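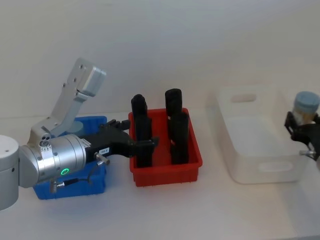 How Do You Buy a Robot Arm?

Suppose your school club has saved up 2,182 pounds and wants a robot to tidy things into bins. Easy, you think. Find robot, hand over money, go home. Grown-ups think this too, and they are meant to know better.

Bezawit Lencho plans robot shopping for a workshop called Plullimetti. Her first question is always a dull one: what is the job? Picking up a jar is different from picking up a grape. (Ask the grape.)

Next comes the list. An arm by itself is a very expensive coat hook. It needs a gripper, which is the robot's hand. It needs cables, a sturdy table, and bins for the things to go in. The bins are the cheap bit, so they are what everybody forgets to buy.

Then, do you want one arm or two? Two arms can share the work, but you pay for two arms, two grippers and twice the cables to trip over.

Bezawit asks at least two shops for prices. On her last list, Kosach was cheaper, but Cheema included the training. She also keeps some money back for repairs -- robots break, usually just before visitors arrive.

Try it yourself. Pick a job at home, write down four things your robot would need, and guess what each one costs. Now show a grown-up the total and watch their face.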